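Work and Automation, Unit 6: Handling jobs in small-item sorting
Notes by Felicidad Tan

Reading for this unit: the Sellstead site report, parts one and two.

The Sellstead branch of Kaltel clears and sorts household goods. Before the change, 16 sorters worked by hand at long benches. Each one picked up an object, decided what it was, and put it in a tray. Pay was by the shift, with a small bonus for speed.

Kaltel now has sorters use hand-held grippers for part of the week. The recorded grips are used to train an arm that will take over the simple picks. In the first month the site logged 1,136 grips, and 460 of them were marked for review by a person.

Points to know:

- Job content. Less lifting and sorting, more repeating and checking. Older staff said the work felt slower – and harder on the wrist.
- Skill. Sorters know which things slide, roll or snag. That knowledge goes into the recordings, but it was not in the old job description and was not paid for.
- Pay. The speed bonus ended in July. A flat rate replaced it. Two grades were merged into one.
- Voice. Rhea Magbanua, shift lead at the time, asked for a say in which tasks were recorded first. Management agreed to a monthly meeting.

Compare with Abella in Unit 5, where the arm came first and staff were told later.

For discussion: who should be paid for a recorded skill, and for how long?

Comments

mk_evening: Is the Clellodcombe case still on the reading list?

F. Tan: Yes, but only the first part.

dorrie: The wrist point matches my old job. We got longer breaks in the end. 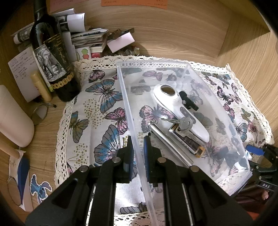 Gripper fingers on either side of a clear box wall. Keys are among the items inside.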